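Célula de manipulação Brornavard

A célula de manipulação Brornavard é um posto de trabalho robotizado de bancada, composto por um braço articulado, uma garra de dois dedos e uma câmara pequena montada junto ao punho. Foi construída na oficina da empresa Illamia, em Imdale, e serve para exercícios de apanhar, deslocar e arrumar objetos pequenos. O nome vem da sala onde a primeira unidade foi instalada. Este artigo trata sobretudo da preparação e da manutenção da célula.

História

A primeira unidade começou a trabalhar em outubro, com uma garra de ventosa que foi abandonada poucas semanas depois, porque perdia a aderência nas superfícies arredondadas. A segunda versão, com dedos mecânicos, entrou em serviço em março de 2022. O desenho dos dedos é de Maj-Britt Lie, que também escreveu o primeiro caderno de manutenção. Este caderno continua a ser usado, com correções feitas à mão nas margens, e existe dele uma cópia digital incompleta.

Constituição

O braço está fixado a uma mesa de tampo escuro. Sobre a mesa coloca-se uma placa branca e plana, que define a zona principal de trabalho. A cor da placa foi escolhida para que os objetos tenham bom contraste na imagem da câmara. Em volta dispõem-se os elementos do cenário, normalmente brinquedos de cozinha, e pequenos blocos com marcas coloridas na face superior.

Os dedos da garra são pretos e têm a ponta inclinada. Abrem e fecham em simultâneo, movidos por um único motor. O controlador, de marca Kariuki, fica por baixo da mesa e comunica com o computador por cabo. A abertura da garra é indicada no programa numa escala de 0 a 100, em que o valor mais alto corresponde aos dedos totalmente afastados.

Preparação do posto

Antes de cada sessão verifica-se a posição da placa. Ela não é aparafusada à mesa – segura-se apenas com fita adesiva de dupla face – e por isso pode deslizar um pouco quando a garra desce demasiado. A placa limpa-se com um pano seco. Os produtos com álcool deixam um brilho que atrapalha a leitura da câmara.

Em seguida, colocam-se os objetos. Alguns ficam dentro da placa e outros fora dela, de modo que o operador possa testar também os movimentos perto do limite. Os objetos altos, como os copos, devem ficar afastados da trajetória do punho. 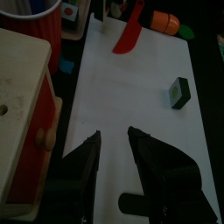

A verificação da garra faz-se com os dedos abertos e virados para a placa. O operador confirma na imagem da câmara que as duas pontas são visíveis e que o espaço entre elas está livre. Depois manda fechar até ao valor 79, que é a abertura usada para aproximar a garra dos blocos pequenos, e observa se os dois dedos param ao mesmo tempo. Quando um deles chega atrasado, a causa mais frequente é a folga na articulação.

A iluminação merece também atenção. Os próprios dedos fazem sombra sobre a placa, e um bloco de lados escuros pode confundir-se com essa sombra. O caderno recomenda duas luminárias laterais e desaconselha a luz única por cima do braço.

Calibração da câmara

A calibração é repetida sempre que se desmonta o punho ou se substitui um dedo. Usam-se 4 pontos de referência, um perto de cada canto da placa, e o braço visita-os pela mesma ordem. Se o desvio registado num ponto for superior a 2 milímetros, repete-se todo o procedimento. Não é aconselhável corrigir apenas o ponto errado, pois os restantes ficam com valores de uma medição anterior.

Manutenção

A manutenção corrente é feita pelo próprio operador e consiste em limpar as faces interiores dos dedos, reapertar os parafusos do punho e examinar o cabo da câmara. O cabo é a peça que avaria mais vezes. Passa junto da última articulação e dobra-se em cada rotação do punho – na unidade de Imdale já foi trocado por um modelo mais comprido, preso com abraçadeiras de velcro.

Os dedos desgastam-se primeiro na ponta. Um dedo gasto reconhece-se porque o bloco roda ligeiramente quando é levantado. A substituição é feita sempre aos pares, com o controlador desligado da corrente, e a seguir deve-se executar a calibração completa.

O motor da garra não necessita de lubrificação. Nos casos em que o fecho se torna ruidoso, retira-se a tampa inferior e limpa-se o pó acumulado com um pincel macio. O ar comprimido não é permitido pelo caderno, visto que empurra o pó para dentro do rolamento.

Registo de avarias

Cada avaria é anotada numa folha guardada junto do controlador, com a data, a posição do braço e o valor de abertura da garra no momento da paragem. As folhas antigas são arquivadas na oficina da Illamia.

Ver também

Garra robótica
Calibração de câmaras
Manutenção preventiva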